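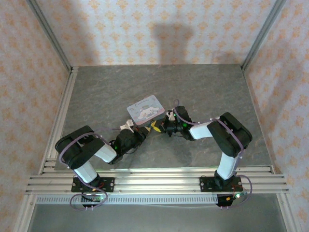

Remplacer un codeur absolu sur un servomoteur et refaire la prise d'origine

Cette procédure s'applique aux axes équipés d'un servomoteur synchrone à codeur absolu multitour monté en bout d'arbre, côté B, et raccordé à un variateur Mokora. Elle couvre le démontage du codeur, le montage de la pièce neuve, la lecture de la plaque signalétique électronique, le calage angulaire et la prise d'origine. Elle ne traite pas les moteurs à codeur incrémental, pour lesquels le calage se fait à chaque mise sous tension.

Durée à prévoir : 90 minutes pour un axe horizontal accessible. Un axe vertical demande davantage, à cause du maintien mécanique de la charge.

Avant de commencer

L'intervention exige une habilitation électrique adaptée et la consignation complète de l'armoire. Le bus continu du variateur reste chargé après la coupure. Attendre l'extinction du voyant de bus, puis contrôler l'absence de tension aux bornes + et - avec un multimètre de catégorie suffisante. Le voyant seul ne vaut pas contrôle.

Sur un axe vertical, le frein de parking du moteur ne doit pas être considéré comme un dispositif de retenue. Poser une cale ou une broche mécanique avant toute ouverture du capot arrière.

Matériel nécessaire :
- codeur de remplacement, même référence et même indice que l'ancien
- clé dynamométrique 0,5 à 5 Nm
- clés mâles six pans 2,5 et 3
- vis d'extraction M5
- joint de capot neuf
- frein-filet moyen
- bracelet antistatique relié à la carcasse du moteur
- ordinateur avec le logiciel de mise en service et un câble de liaison au variateur

Étape 1. Sauvegarder les données de l'axe

Tant que l'ancien codeur communique encore, ouvrir le projet dans le logiciel et lancer la lecture complète du variateur. Enregistrer le jeu de paramètres sous un nouveau nom, sans écraser la sauvegarde de mise en service. Noter séparément :

- la position réelle affichée, en unités utilisateur
- le décalage d'origine
- le sens de comptage
- le rapport de réduction, numérateur et dénominateur
- l'angle de calage du rotor, s'il n'est pas stocké dans le codeur

Si le codeur ne répond plus, ces valeurs se trouvent dans la dernière sauvegarde. La position réelle sera alors perdue et il faudra la rétablir à partir d'un repère mécanique (étape 7).

Tracer un repère au feutre fin ou à la pointe sur une partie mobile de l'axe et sur le bâti. Un trait de 0,2 mm suffit pour un convoyeur ou un élévateur. Pour un axe de positionnement précis, utiliser un comparateur et noter la valeur lue.

Étape 2. Consigner et ouvrir le capot arrière

Couper l'alimentation de puissance et le 24 V. Beaucoup d'interventions se font en laissant le 24 V présent, ce qui permet de garder l'automate en communication, mais un codeur débranché sous tension peut être détruit, de même que la carte d'entrée du variateur.

Déposer les quatre vis du capot. Sur les moteurs ventilés, retirer d'abord la grille et la turbine ; conserver la clavette. Le joint du capot ne se réutilise pas.

Étape 3. Déposer l'ancien codeur

Débrancher le connecteur en tirant sur le corps, pas sur les fils. Repérer le passage du faisceau et la position du serre-câble.

Desserrer la vis du bras de couple, puis la vis centrale. La vis centrale est freinée : appliquer un effort progressif, en maintenant le rotor par l'arbre côté A. Ne jamais bloquer le rotor en prenant appui sur le corps du codeur.

Visser ensuite la vis d'extraction M5 dans le taraudage central jusqu'à décoller le cône. Le codeur vient d'un seul coup, donc le tenir de l'autre main. Les chocs sur l'arbre, même légers, endommagent les roulements du codeur et sont la première cause de défaut intermittent après remontage, y compris sur l'ancienne pièce si elle doit être expertisée.

Étape 4. Contrôler le logement

Nettoyer le cône femelle avec un chiffon non pelucheux et de l'alcool isopropylique. Aucune trace de frein-filet ne doit subsister dans le taraudage.

Contrôler le battement du bout d'arbre au comparateur. Limite admise : 0,03 mm. Au-delà, le signal de position présentera une erreur périodique à la fréquence de rotation, visible à basse vitesse comme une ondulation de couple. Dans ce cas, remplacer le codeur ne règle rien et le moteur doit partir en révision.

Vérifier aussi l'absence d'huile. Un film gras dans la cavité indique un joint d'arbre usé côté réducteur. Sur la ligne de dosage de Cillstead, deux codeurs ont été remplacés en un été avant que le joint soit mis en cause.

Étape 5. Monter le codeur neuf

1. Sortir le codeur de son emballage antistatique, bracelet en place.
2. Relever le numéro de série et l'inscrire dans le dossier de l'axe.
3. Engager le cône à la main, bras de couple orienté vers son point de fixation.
4. Déposer une goutte de frein-filet sur la vis centrale.
5. Serrer la vis centrale à 3,2 Nm.
6. Fixer le bras de couple à 1,1 Nm. Le bras doit arriver en face de son trou sans contrainte. S'il faut le pousser, desserrer la vis centrale et reprendre l'orientation.
7. Brancher le connecteur et remettre le serre-câble.
8. Reprendre le blindage sur toute sa circonférence. Une queue de cochon reliée à la masse n'est pas acceptable sur une liaison numérique à 8 Mbit/s.

Remonter le capot avec le joint neuf, vis en croix.

Étape 6. Mettre sous tension et lire la plaque signalétique

Rétablir uniquement le 24 V. Le variateur démarre et signale le défaut 673, « identification codeur modifiée ». Ce défaut est normal après remplacement : le numéro de série lu ne correspond plus à celui mémorisé. Il ne s'acquitte pas par la commande de reset et il faut passer par le menu Axe > Codeur > Remplacement.

Deux cas se présentent.

Codeur livré programmé. La plaque électronique contient les données du moteur. Le logiciel affiche un tableau à deux colonnes, valeurs mémorisées et valeurs lues. Contrôler le type de moteur, le courant nominal et le nombre de paires de pôles. Si les trois lignes concordent, valider.

Codeur vierge. Choisir « Écrire la plaque depuis le projet ». L'écriture dure quelques secondes et ne doit pas être interrompue. Couper puis rétablir le 24 V et relire la plaque pour confirmer.

Si le défaut réapparaît après redémarrage, le paramètre n'a pas été enregistré en mémoire permanente. Lancer la commande de sauvegarde et recommencer.

Calage angulaire

Le calage relie la position électrique du rotor au zéro du codeur. Un calage faux entraîne au mieux une perte de couple, au pire un emballement à la première validation. Il est obligatoire pour un codeur vierge, ainsi que pour tout codeur monté sur cône sans détrompeur.

Désaccoupler la charge si possible. À défaut, vérifier que l'axe peut se déplacer librement d'un tour moteur dans chaque sens. Rétablir la puissance, limiter le courant à la moitié du courant nominal et lancer la fonction de calage. Le rotor s'aligne, marque un arrêt, puis effectue un tour lent. La valeur trouvée s'affiche en degrés électriques.

Répéter la mesure. L'écart entre deux essais doit rester inférieur à 2 degrés. Un écart supérieur indique un frottement trop important, un frein qui n'est pas complètement ouvert ou deux phases moteur inversées.

Étape 7. Prise d'origine

Amener l'axe en marche manuelle, à vitesse réduite, jusqu'à ce que les repères tracés à l'étape 1 coïncident. Approcher toujours dans le même sens pour rattraper le jeu du réducteur.

Saisir la position notée dans le champ « Position de référence », choisir le type de prise d'origine « sans déplacement » et lancer la commande. La position réelle doit prendre la valeur saisie et le bit « axe référencé » doit passer à 1.

Contrôler ensuite les fins de course logiciels. Ils ne sont actifs que sur un axe référencé, et un signe inversé sur le décalage les place hors de la course réelle. Déplacer l'axe vers chaque extrémité, à vitesse réduite, main sur l'arrêt d'urgence.

Si une fonction de sécurité surveille la vitesse ou la position (SLS, SLP), la somme de contrôle du module de sécurité doit être validée de nouveau et le rapport de réception complété pour l'axe concerné. Cette opération est réservée à la personne désignée pour la validation de sécurité.

Étape 8. Essai en production

Faire tourner l'axe à 10 % de la vitesse nominale, puis 50 %, puis 100 %. À chaque palier, enregistrer à l'oscilloscope intégré l'erreur de poursuite, le courant actif et la vitesse réelle. Comparer avec les courbes de mise en service.

Relever le compteur d'erreurs de transmission du codeur avant et après l'essai. Il doit rester à zéro. Un compteur qui progresse lentement renvoie presque toujours au blindage ou à un connecteur mal verrouillé.

Défauts fréquents

L'axe part à pleine vitesse à la validation : calage faux ou sens de comptage inversé. Couper, ne pas réessayer, reprendre le calage.

Position correcte au démarrage, fausse après une coupure : la partie multitour n'est pas prise en compte. Vérifier que le type de codeur déclaré n'est pas monotour.

Ronflement à l'arrêt : gain de vitesse repris d'un autre jeu de paramètres. Recharger la sauvegarde de l'étape 1.

Communication perdue au-dessus d'une certaine vitesse : vibration du bras de couple. Contrôler le serrage.

Sur les moteurs Findska de deuxième génération, la vis centrale est au pas à gauche. Remarque transmise par Syafiqah Teoh.

Procédure rédigée par Aldo Cocco, service entraînements, Saraç. Révision d'août : ajout du contrôle de battement à l'étape 4 et correction du couple de serrage du bras.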